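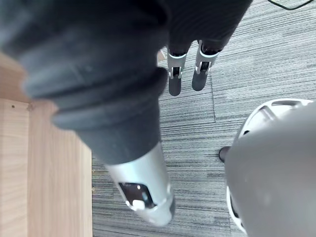
What concentration should I run Fovita coolant at?

Six percent by volume is the standard setting for milling and turning carbon steel, stainless and aluminum. Use the value on the drum label if it differs, because labels are revised before this page is.

Coolant and Sump FAQ
Bergmann Machine Supply
Last updated 14/03/2021
Shares: 6 | Comments: 0

Mixing and Filling

How much concentrate do I need for a full sump?

Multiply the sump volume by the target concentration. A 100-liter sump at the standard setting takes 6 liters of concentrate, with water making up the rest. Measure the actual fill volume the first time. The figure on the machine data plate is often the tank volume to the rim, and the working level is lower.

Do I add concentrate to water or water to concentrate?

Concentrate to water, with stirring. In the other order the mix can form an inverted emulsion, a thick gel that won't disperse. A proportional mixer on the drum avoids the problem and gives a steadier result than a bucket.

Can I top off with plain water?

Not as a habit. Water evaporates and concentrate leaves with the chips, so both are lost, but at different rates. Top off with a weak premix. Take a reading first, then choose the premix strength that brings the sump back to target.

Does water hardness matter?

Very hard water leaves scum and can split the emulsion. Very soft water foams, mostly on machines with high-pressure through-spindle delivery. If the supply is hard, make the first fill with tap water and top off with deionized water, so that minerals don't build up as the sump evaporates.

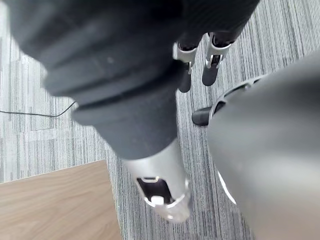

Silver end piece with rectangular slot.

Testing

How do I read the refractometer?

Zero it with the same water used for mixing. Put a few drops of coolant on the prism, close the cover, and read the line between light and dark. Multiply by the factor for the product. The scale shows Brix, so the raw number is not the concentration. The Fovita factor is printed on the drum label next to the batch number.

The line is blurred. What does that mean?

Tramp oil, in most cases. Let the sample stand until the oil rises, then draw from underneath with a pipette. If the line is still blurred, ask for a titration kit. Titration is not affected by way oil to the same degree.

Where should the sample come from?

From the nozzle, with the pump running. After an addition, let the coolant circulate for 45 minutes before sampling. A sample dipped from the tank surface is mostly floating oil and reads wrong.

How often should I test?

Weekly on machines in regular use. Test again after any large addition. Write down the reading, the pH and the amount added. A single reading tells you little about a sump with a leak in it, but a column of them does.

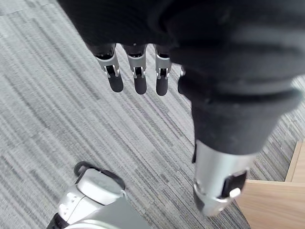 Cleaning and Disposal

When does the sump have to be dumped?

When pH stays low after a concentrate addition, when the emulsion has separated, or when the smell returns after skimming and aeration. Age alone is not a reason.

Do I need a system cleaner before the new fill?

Yes. Add it to the old coolant and run it through every line, including the chip conveyor and washdown hose. Drain, remove the fines by hand, rinse, and drain again. Old biofilm left in the lines will spoil the new fill.

Is the procedure different on Wernach machining centers?

The Wernach tank has a second compartment behind the filter screen, and it does not empty through the main drain plug. Pull the screen and use a sump vacuum.

Who takes the used coolant?

A licensed waste hauler. It must not go to a floor drain. Customers served from our Skiltska depot can book drum collection with a concentrate order. The collection schedule is reset each September.

Share this page (6)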